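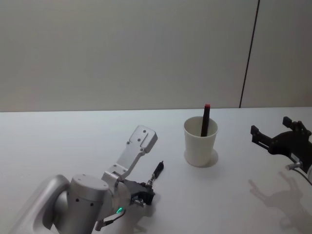 # Gripper comparison: frequently asked questions

**Which grippers are covered?**
The Bundgaard two-finger unit and the Tresex two-finger unit. Both mount to the same wrist flange and run from the Avo controller.

**What is the standard task?**
Pick up a marker, place it in a paper cup, release. The cup must stay upright. A run ends at release or when the marker is dropped.

**Why paper cups?**
They tip easily. A rigid, heavy cup hides small placement errors that we want in the results.

**How many runs make a result?**
144 per gripper and per arm. Earlier sets were shorter and are not comparable. Do not merge them.

**Can I change the finger pads between runs?**
No. Pads are changed between sets only. Log the change before starting the next set.

**The gripper reports "closed" but the marker slips. What should I check?**
Check the force limit first. The Avo default is too low for smooth barrels. Raise it in steps of 2 and repeat the grasp. If slip continues, check pad alignment at the fingertips.

**Does the cable affect wrist rotation?**
Yes. Leave enough slack for a full turn and seat the connector fully. A tight cable shows up as position drift near the end of travel.

**How often is calibration needed?**
After any gripper swap, and after every 1000 cycles. It takes roughly 3 minutes per arm.

**Are the Bamadau fingers supported?**
Not yet. They fit the flange, but the controller has no profile for them. A profile is planned for March.

**Who approves changes to the protocol?**
Tamunoemi Osagie. Send the proposed change with the run logs attached.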